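5. Recording home sessions with the hand-held grippers

Before you start this bit, you should have both grippers charged, paired and through the calibration in section 4. If you skipped section 4 (I know, I've done it too), go back now, as nothing below will make sense of itself later.

A quick word on what we're after. The Hadard method learns from people doing small jobs in their own homes, one gripper in each hand. We used to do all of this on a bench at Nenness, and the trained policy was lovely on that bench and hopeless everywhere else. In March we switched to homes, and the 3694 clips we've kept so far have done more for the success rate than any change I made to the model. So the room you're in matters, and I'd like it left as it is.

Setting up

1. Pick a surface at about the height you'd normally work at. A bed, a sofa or a kitchen table will all do fine.

2. Put the tray down and give it a gentle nudge. On a soft surface it will tilt a bit, and that's OK as long as it doesn't slide.

3. Choose your objects from whatever is in the house. Soft and floppy things are what we're shortest of, so beads, cord, ribbon and small cloths are all very welcome! Please no glass, no blades and nothing you'd be sad to see dropped.

4. Leave the background alone. Don't tidy, don't strip the bed, don't move the furniture. Do put away letters, family photos and anything with a name or address on it.

5. Wipe both lenses with the dry cloth from the Jarman case.

Caution: keep long sleeves, hair and lanyards clear of the finger linkage. It closes faster than you expect and it does pinch.

Recording a clip

6. Hold both grippers upright with the fingers open and stay still for 2 seconds. The software uses that pause to line up the two streams, and a clip without it gets thrown out automatically.

7. Press record on the right gripper. The left one follows by itself. If its light stays amber, stop and pair again (section 3, step 4).

8. Do one job and only one. Moving a bracelet into the tray is a job. Moving a bracelet and then folding a cloth is two jobs, and I'll have to cut the clip by hand, and I will grumble.

9. Squeeze until the pads just hold the object, then lift at your normal speed. People tend to go very slow and careful when they know they're being recorded – please don't, the arm copies that as well.

10. Let go, open the fingers fully, and press record again. Aim for 30 clips in a sitting and then have a break, as your wrists will want one.

Note: drops are fine. Keep recording and pick the thing up again. Mali Eynon went through our Wanville set and pulled out 441 clips with a fumble and a recovery in them, and training with those left in gave us a policy that tries again after a miss. The version without them just carried on to the tray with nothing in its fingers, bless it.

Stringy and beaded objects

11. Grip the thickest part you can find and let the loose end hang. You want the thing clamped between the flat of the pads, and you want the dangling bit in view of the camera above the work surface, like so.

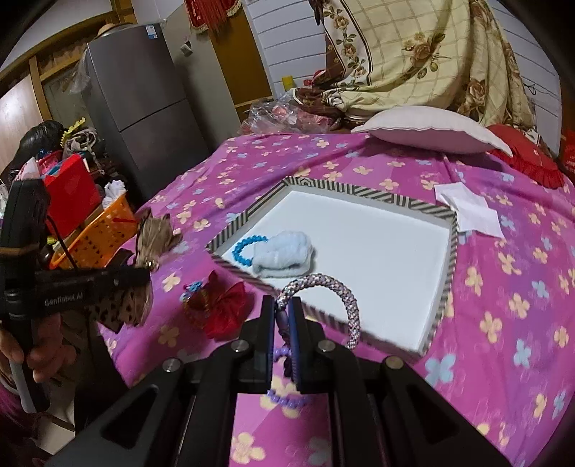
Heledd Powell wrote in after trying the draft of this section to say that she'd found step 11 backwards for necklaces: gripping near the clasp made them swing, and she got steadier lifts by taking hold halfway along and letting both ends drop. I tried it her way and she's right, so for anything long and thin with no obvious thick part, go for the middle.

12. If the object swings, wait for it to settle before you lower it. Only a moment, no need to count.

13. Lower until the hanging end touches down first, then follow with the rest. Don't let go from a height. Beads bounce, and they get under fridges.

Caution: check the linkage for caught threads after every few clips. Fine cord likes to wind itself behind the pads, and if you force the fingers shut on it you can knock the calibration out. Snip the thread and ease it free with tweezers, then run the short check from section 4.

When you've finished, dock both grippers and leave them until the upload light goes green. Labelling is covered in section 6.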